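Unit 4: Collecting demonstrations by remote control

4.1 Two ways of showing a task

In hand guiding, the operator holds the arm and moves it through the task while the joint positions are recorded. In remote control, the operator drives the robot from a separate station and sees only what its cameras send. This unit deals with the second method, using the Stornum simulator and the Dralleo hand controller.

4.2 What the operator sees

A drive to a target is recorded as pairs of view and command. Depth must be judged from cues such as the line where floor meets wall. Dark floors make this harder, as the base of an object may merge with them.

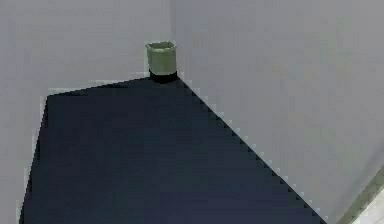

Figure 4.1. Green container in a room corner, simulated view.

Approach such a target in short, steady movements. Long pauses should be trimmed before training, or the learned policy will tend to stop in the same places.

4.3 Moving between rooms

Doorways need separate practice. The camera is narrower than the body of the robot, so a clear view through an opening does not mean that the base will pass. Line up with the opening first, then drive forward.

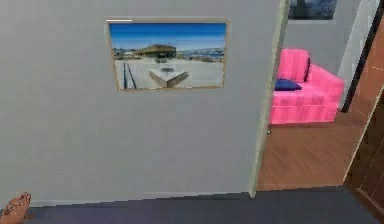

Turning and driving at once is allowed in open space only. In the Jestside set, each run is limited to 60 seconds and 3000 steps, whichever is reached first. Runs that end in contact with a door jamb are kept but marked as failed.

4.4 Exercise

Work in groups of 2. Record one run each to the same target, then swap files and plot speed against time. Note where the two operators slowed down. Vasiliu exports are accepted. The written report should not exceed 600 words.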